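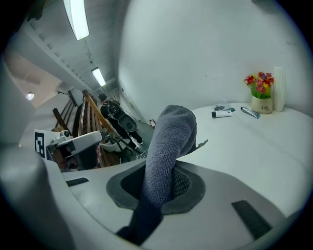 Unit 6: Small Surfaces and the Things Left on Them

Household Studies, Rurkport Evening College
Handout prepared by Dilek Tuncer
Last updated: June
Reading time: 4 minutes
Search this site Go

The usual advice for a white table against a white wall is to put something colorful on it. Artificial flowers are the standard answer, and a cream pot with "Life" on the front is a fair sample of the type. I have doubts about the advice, and you should come to class with some of your own.

6.1 What the flowers are supposed to do

The set reading (Paju, chapter 3) claims that a bright object at the back of a table "organizes" whatever is in front of it. Vija Paju gives no evidence for this. Red, pink, purple and yellow blooms do draw the eye — I grant her that much. Whether they help anyone put a tube back where it belongs is a separate matter, and she slides from one to the other in half a page.

6.2 Tubes and packets

Tubes are awkward. A white one with a black cap and a silver one with a blue band will both lie flat happily enough, and a small packet lies flatter still. Left mid-table, they take up the part you would want to work on.

Paju's remedy is a tray. The Sosavon household survey, which she cites, had 2,707 replies, and 1,724 of those people said they owned a tray or shallow dish. The survey never asked if they used it. Keep that in mind when you see the figure quoted, as it often is, in favor of buying one.

6.3 Standing things up

Tall, narrow items such as rolled paper are commonly stood against the wall beside whatever is already there. It saves surface. It also hides the item in plain view when the wall and the roll are the same color. Tall things at the back, small things in front is a reasonable starting rule, but I would not call it a system.

For next session

Choose one table at home. List what is on it, morning and evening, without tidying first. Mark each item U (used), W (waiting) or D (decoration). If you want to argue that decoration is doing a job, say what job, in 100 words or fewer.

Written answers: 500 words maximum. Bring a paper copy to the Flondport room.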